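Clumden Makers' Hall, Robot Bench Group
Minutes of the March meeting

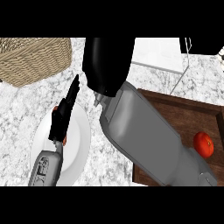 How often do the gripper fingers on the two-arm kitchen bench need to be checked for alignment?
Every 25 hours of running, and again after any knock hard enough to trip the arm's stop. The check takes a few minutes with the feeler gauge and the finger block, and the result goes in the blue logbook.

The meeting opened at 6.30 pm with Tharun Sundaram in the chair. Apologies were read. The minutes of the last meeting were taken as correct, apart from the spelling of Wukik, now fixed.

1. Left arm, gripper

Tharun reported that the left gripper has been stripped, cleaned and put back together. The old grease had gone hard along the finger slides and one finger was trailing the other when closing. With new grease both fingers now meet in the middle, and he was very pleased to show the group how smoothly they travel by hand with the power off. It really is lovely to feel.

The tip faces are wearing. Agreed to keep the present pair until the next alignment check and then fit the spare pair from Hayashi. The screws on the spare pair are a different length from the old ones, so the two bags must be kept apart. Tharun has labelled them.

Grip force setting stays at 18 per cent for soft produce. Someone asked about going lower for ripe tomatoes. Trials at a lower setting dropped too many, and the group would sooner look at softer pads first.

2. Right arm, elbow joint

The clicking noise at the elbow was traced to a cover screw that had backed out and was touching the inner cable guide. Screw replaced, thread cleaned, a dab of low-strength threadlocker used. Please don't use the red bottle on covers. We had to drill one out last year and it took most of an evening.

While the cover was off, the elbow cable was checked for rubbing. There was a shiny patch on the sleeve but no cut. A wrap of spiral guard has gone on and the joint moves through its full range without pulling. A great result for one evening's work, and thanks to all who stayed late to close it up.

3. Simulated bench

The model of the bench now has the same reach limits as the real arms. Before this the two could pass closer to each other in the simulation than we would ever allow in the hall. Tharun ran the produce job 1000 times overnight with the new limits and had 77 stops, nearly all of them where the left arm swings back from the plate as the right arm crosses the board. This is brilliant information to have before anything gets bent.

Discussion on whether to fix it with a wait step or by moving the plate. A wait step is easy to add and slows the job a little. Moving the plate means teaching the pick points again on the real bench. Agreed to try the wait step first and run the same test again, with nothing else changed.

The marble finish in the model was raised. It looks terrific, but the real bench top is plain laminate and the colour may matter when the vision work starts. Left for now.

4. Restart after a stop

There was some confusion on Sunday about the order for restarting. The order is:
Clear the bench and take anything out of the fingers.
Reset the stop button.
Power up the left arm and wait for the steady light.
Power up the right arm.
Home both at slow speed with a hand on the stop.

If either arm won't home, leave it off and put a note on the controller. Do not push an arm into place with the brakes on. A printed copy will go on the wall beside the controller.

5. Parts and spending

Iltier have quoted for a replacement base cable for the right arm. The present one works but the plug is loose in its shell. Quote accepted. Soft pads to be priced in two thicknesses.

We are low on lint-free wipes and the small grease tubes.

6. Other business

A request came in for an open night with the arms running. Everyone was keen. It depends on the repeat test in item 3, and the guard panels would need to be up on all sides. To be talked about next month.

Actions
Wait step and repeat overnight test: Tharun
Print restart order for wall: Tharun
Order base cable, wipes and grease: purchasing
Price soft pads: purchasing
Fit spare finger pair at next check: whoever is on the bench, log it please

Meeting closed at 8.10 pm.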